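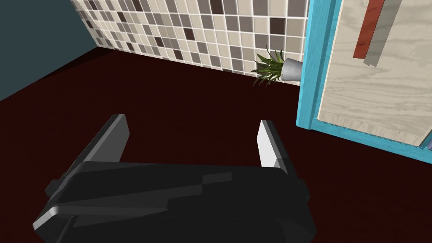
Gripper open over the floor, potted plant by the tiled wall.

Pestham workshop, 15 November 2020. Simulated handling trials for the Vernby site continued. The block on the pale tabletop remains the reference item for clearance settings.

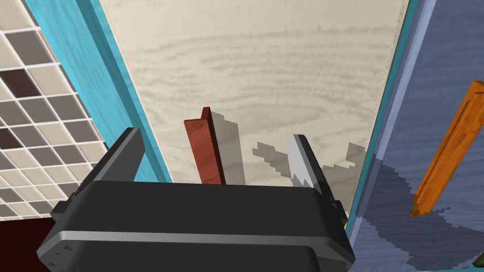
Staff at Vernby currently lift 600 items per shift by hand. Under the proposal, 12 posts would move from lifting to checking and exceptions – training hours are still to be agreed.
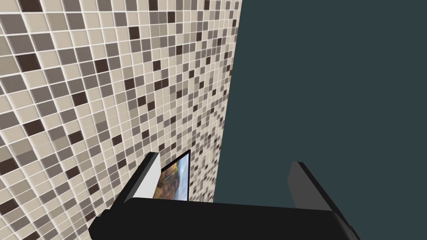 Small framed picture between the fingers, nearer the left one.

Centring to be reviewed before the next entry.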